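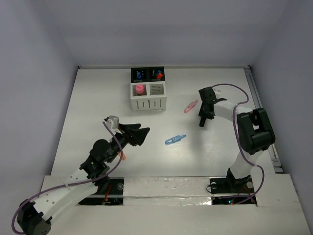

Inger Bech puts the state of household robotics at two good chores and a long list of promising ones, and many people who follow the subject would agree with her. Tidying up belongs to the promising ones, and it is one of the most exciting areas in the whole field!

Tidying robots are machines meant to pick up loose household items and put them where they belong. The chores usually grouped under this name include clearing a desk, sorting toys, loading a dish rack and putting pens or markers back in an organizer. Floor cleaning is normally treated separately, as a vacuum never has to grasp anything.

Difficulty
A marker is light, smooth and fond of rolling. To put one away, a machine has to find it, judge which way it points, close its fingers on it, turn it upright and let go over an opening not much wider than the marker itself. People do this without looking. For a machine each step can spoil the next, and a grip that is slightly crooked at the start often ends with the marker caught on the rim of the bin.

Two arms help a great deal. One can hold the organizer steady or pass an item across to the other, and each can reach spots its partner can't. The price is coordination, because the arms must also keep out of each other's way (and clear of their own cables).

Trials
The Jorcombe desk trials set 8 clearing tasks for two-armed machines, of which 6 were finished without human help. Faraji Nzioka, who wrote up the results, was most impressed by the recoveries: a dropped pen was often found and picked up again, something earlier machines rarely managed. The two unfinished tasks both involved soft pencil cases.

On the shop floor
Sorting small parts into trays is closely related work, and machines are further along there. The Overgaard workshop in Orkalberg uses fixed trays and steady lighting, two comforts that a family desk seldom offers.

See also: Dish loading; Laundry folding; Plotis gripper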